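# Sublimación sobre cerámica: presión, tiempo y color en tiradas cortas

*Octubre de 2023*

Orutex imprime artículos promocionales en tiradas que casi nunca pasan de 2.000 piezas. El grueso de la producción son tazas, seguidas de posavasos y placas. La conversación con la responsable técnica del taller se centró en el transfer sobre cerámica recubierta, desde la recepción del archivo hasta el control de salida.

La primera cuestión fue el blanco, es decir, la taza sin imprimir. «El error más frecuente en talleres que empiezan es comprar por precio y cambiar de proveedor cada dos meses», explica. «El recubrimiento de poliéster no tiene el mismo espesor en todas las marcas, y con el mismo perfil de color salen dos azules distintos». Orutex trabaja desde hace años con un único modelo de taza recta, que compra a Fultiver. Cada lote entrante se muestrea antes de pasar a almacén: se imprimen unidades de distintas cajas con una carta de parches y se mide la diferencia de color respecto a la referencia guardada.

El último lote recibido constaba de 1.444 tazas. De ellas se apartaron 16, todas por defectos en la zona del asa, donde el recubrimiento presentaba escurridos. «Ese defecto no se ve bien con luz frontal. Hay que girar la pieza bajo un tubo y mirar el reflejo. Si el reflejo se quiebra, la taza no entra en plancha».

Sobre la preparación de archivos, la entrevistada es escueta. El taller pide imagen en RGB con perfil incrustado, a tamaño real y con 300 puntos por pulgada. La conversión al espacio de la impresora se hace en el RIP. «Cuando el cliente nos manda un CMYK de offset ya ha perdido gama, y no se recupera volviendo a RGB. Los naranjas y los verdes vivos son lo primero que se resiente».

El área útil depende de la curvatura y del asa. En la taza recta estándar, Orutex deja un margen libre a cada lado del asa y otro en el borde superior y en la base, donde la manta calefactora pierde contacto. Los diseños que llegan a sangre se aceptan, pero el presupuesto advierte por escrito de que el color puede caer en los últimos milímetros.

La parte central de la charla se dedicó a la plancha. El taller dispone de dos equipos: una prensa de manta para series pequeñas y un horno Deligiannis de túnel, con abrazaderas de silicona, para las demás. Los parámetros no son intercambiables.

«En la manta, la resistencia está a un par de milímetros de la cerámica y la transferencia es rápida. En el horno calientas aire, el aire calienta la silicona, la silicona calienta la taza. El tiempo que importa es el que pasa el recubrimiento por encima de la temperatura de sublimación, y ese dato no lo da la pantalla de la máquina».

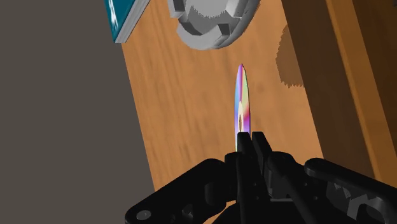 Para obtenerlo, el taller fija un termopar a la pared exterior de una taza testigo y registra la curva completa. La operación se repite cada vez que cambia el modelo de taza, la abrazadera o la velocidad de la cinta. Las curvas se archivan junto con la muestra impresa, de forma que una desviación de color pueda cotejarse con una desviación térmica.

La presión se ajusta con el mismo criterio. Una presión baja produce zonas desvaídas, normalmente cerca del asa. Una presión excesiva marca el papel y puede dejar líneas en los fondos planos. «La gente aprieta más cuando ve una mancha clara, y muchas veces la mancha es humedad del papel», señala. El papel se guarda en bolsa cerrada y se saca solo la cantidad prevista para el turno. En los meses húmedos se da un presecado de unos segundos antes de montar.

El doble contorno, o imagen fantasma, merece procedimiento propio. Aparece cuando el papel se desplaza mientras la tinta todavía está en fase gaseosa. Orutex lo redujo con dos medidas: cinta térmica en las dos esquinas inferiores y en el centro del borde superior, y retirada del papel en un solo gesto, con la pieza aún caliente. La retirada en frío se probó y se descartó por la adherencia del papel en fondos oscuros.

Preguntada por la resistencia al lavavajillas, la responsable evita dar un número de ciclos. «Depende del detergente, de la temperatura y del recubrimiento. Nosotros ensayamos con nuestro equipo y nuestra pastilla, y lo que sale sirve para comparar lotes entre sí. Como promesa comercial no lo usamos». El ensayo interno compara la densidad de los parches antes y después de una serie fija de lavados. El criterio de rechazo se aplica al magenta, que en su tinta actual es el canal más débil.

La trazabilidad de los pedidos se lleva con Etari, un programa de gestión de taller al que se le añadieron campos para el lote de taza, el lote de papel y el número de curva térmica. El pedido más reciente cerrado con ese sistema fue de 659 tazas para un congreso, con el mismo logotipo en todas y un nombre distinto en cada una. Los datos variables se imprimen en el orden de empaquetado, y el papel lleva fuera del área útil un código que se lee al montar la pieza y otra vez antes de encajarla.

«El dato variable complica la reposición», indica. «En una tirada con el mismo diseño, imprimes unas cuantas de más y cubres las mermas. Si cada taza lleva un nombre, cada merma es una orden nueva». Por eso el control visual se hace a la salida del horno, con la máquina todavía configurada, y no al final del turno.

En diciembre está prevista la sustitución de las abrazaderas de silicona, que con el uso pierden elasticidad y reparten peor la presión. El cambio obligará a repetir las curvas de los tres modelos de taza en catálogo. Hasta que se validen, los pedidos con fondos planos oscuros pasarán por la prensa de manta, con un plazo de entrega mayor.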